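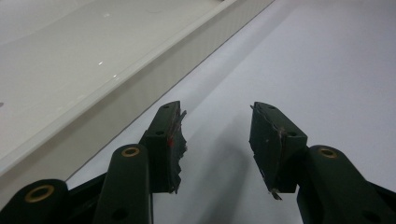
Good morning, and thanks for picking up ticket 442 so quickly. I'm writing about the Ivstead play-and-craft board, the long one, which we bought for the carpeted room in March and have been very fond of until lately. The trouble is that small bottles won't stay standing on it. I first blamed the lighting for making me fussy, because the white surface is so pale and bright under our lamps that every little thing on it shows, but no, the bottles really do go over. Set one down near the middle, let go, lean on the border with your elbow, and down it comes. Everything else about the board has been lovely and I'd hate to send it back, so I'm hoping there's something simple I've missed.
Stella Nyaga

Last updated: September 26, 2025

Reply from Josphat Mabula, Ivstead home support

Hi Stella, sorry to hear it, and thank you for writing it all out. I have a few questions before we talk about a replacement. Is the board straight on the carpet or on something? Does it happen with every bottle or mostly the narrow ones? And if you press one corner with your palm, does the opposite corner come up? Please also let me know whether you have the 700 mm board or the smaller one, and what else normally lives on it.

Stella Nyaga

It's the 700. Straight on the carpet, always has been. We don't have a table low enough, and I like being able to slide it against the wall when we're done (it goes behind the curtains and people forget it exists). I tried the palm test in all four corners. Three of them are fine. The fourth, on the side nearest the curtain, gives a soft little dip and then comes back, and the far end lifts by about the thickness of a coin. So perhaps it was never the bottles!

As for what lives on it: one Claltov tray, the shallow white one with the raised rim, then a cloth or two and whatever bottle we happen to be using. The narrow ones are certainly worse. There's one with a white cap that I could swear falls over if you look at it. The tray doesn't tip, of course, but it does creep. I put it down left of the middle and by the end of an afternoon it has wandered over to the border.

Josphat Mabula

That dip is very useful to know about. There are two usual suspects, and they feel alike under your hand. One is a board that has bowed a little, and the other is carpet padding that has gone soft in one spot. To tell them apart, turn the board end for end without moving anything else and press the corners again. If the dip stays with the same corner of the board, it's ours. If it stays by the curtain, it's the floor. While you have it up, run a finger along the underside of the wooden border and feel for grit or a lump of old glue.

Stella Nyaga

Turned it around. The dip stayed by the curtain, so I owe your board an apology. No glue underneath, though I did find a hairpin. Yến Vũ helped me lift it — she's the one who uses it most — and she pointed out that she has been bunching a cloth around the foot of the bottle for weeks and hadn't had a spill since. She uses the yellow and blue one with the triangles, just scrunched up beside the tray. I had been tidying that cloth away every evening, thinking somebody had left it out.
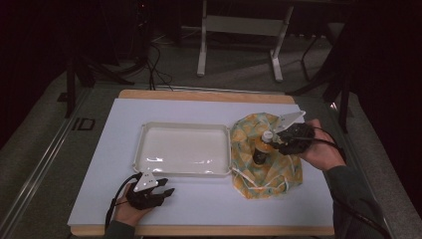

So that's where we are. With the cloth there the bottle stands up nicely and the tray has something to sit against, which seems to slow down the creeping on that side as well. I'd still like to sort out the floor properly, and I'd like to know if a cloth is going to mark the white surface if we leave it there overnight.

Josphat Mabula

Please thank Yến for me. A dry cloth is fine overnight. A damp one I'd lift off and hang up, mainly for the sake of the wooden border, which can go gray along the inside edge where water sits. For the floor, move the board 20 cm away from the curtain side and try the corners again. If you need to stay in that spot, put a thin, firm mat under the whole board. Please don't wedge just the one corner. I've seen people fold up cardboard for that and it makes the opposite side worse.

For the tray, wipe the underside and the patch of board below it with plain water and dry both. Dust is the usual reason they wander. Kariuki sells a set of clear stick-on dots, part 242, and four of those under the rim will hold it, but I'd try the wipe first.

Stella Nyaga

Moved it, pressed it, no dip. I wiped the tray too and it hasn't strayed today, though Gitau says to give it a week before I brag. Leaving the cloth where it is. You can close this, and thank you for being so patient about the hairpin.

Status: closed by J. Mabula. Cause: soft carpet padding. No parts sent.

Contact Ivstead home support | © 2025 Ivstead | Back to top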